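Resources > Setup Guide > Planning and Budget
By Priit Jankauskaitė | May

2.6 Equipment planning, hand-held gripper station

1. Budget one gripper for each hand, plus one spare pair per 8 stations.
2. Set aside $4000 per station for grippers, cables and table.

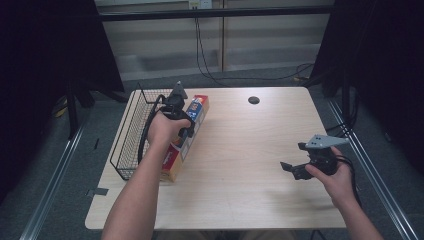 3. Order the table before the drapes — its width sets the drape order.

NOTE: Quote cables as a separate line.

CAUTION: Do not approve payment until the floor plan is signed.

6 shares | 2 comments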